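Section 4: Setting up your Pistholm river alarm post

Written by Freya Staniforth for everyone who looks after a stretch of bank

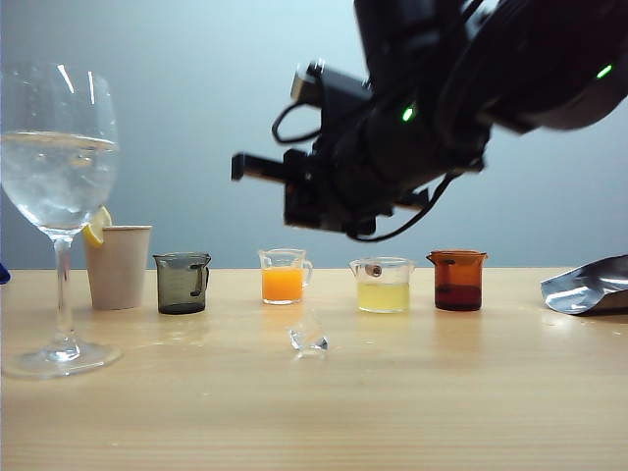

Before you begin

Thank you for taking on a post! Please read this section right through once before you carry anything down to the water, as it is far nicer to find out what you are missing while you are still indoors. The whole job is meant for 2 people, and we do ask that you never do it alone, however well you know the river and however calm it looks.

You should have the post and its ground sleeve, the Orier alarm unit, the throw line in its bag, the Foretti bracket with its four bolts, and the number plate for your stretch. If you are setting up at Ogunleye Landing, your plate is 301. Everyone else will find theirs on the delivery note.

CAUTION: Wear your buoyancy jacket from the moment you leave the path. Don't set up a post when the river is over the lower marker, even if you have come a long way to do it.

Fitting the post

1. Choose firm ground, well back from the edge, where a person running along the path would see the post from both directions. Stand there a minute or so and look both ways — it is surprising how much a single willow can hide.

2. Dig the hole for the ground sleeve to the line marked on its side. Drop the sleeve in, pack the soil back a little at a time and tread it down well.

3. Slide the post into the sleeve and turn it until the flat face looks towards the path. Tighten the collar by hand, then give it a half turn with the spanner.

4. Bolt the bracket to the flat face. Leave all four bolts slightly slack until the last one is in, and then go round and tighten them properly.

5. Hang the throw line bag on the lower hook with the loose end of the line at the top. Please don't tie it on, not even with a bow (I know it's tempting where the wind gets up).

Note: In February the ground on the north bank can be frozen a good way down. If the spade won't go in, leave it for a milder spell and let us know.

Switching on the alarm

6. Open the cover of the alarm unit and key in the set-up code, 1281, followed by your plate number. The light will blink green while it looks for a signal.

7. When the light stays steady, close the cover and press the red button once. You should hear a short chirp, and the duty desk will ring you back to check they have the right stretch.

8. Walk 500 paces along the path while your partner presses the test button. If you can't hear the siren clearly at that distance, turn the horn towards you and try again.

CAUTION: Holding the red button down calls out the rescue boat. If you do it by mistake, stay by the post and tell the duty desk when they ring. They won't be cross, I promise, but they do need to hear from you.

Leave the delivery note, signed by both of you, in the pocket inside the cover. Regular checks of the line and battery are covered in Section 5.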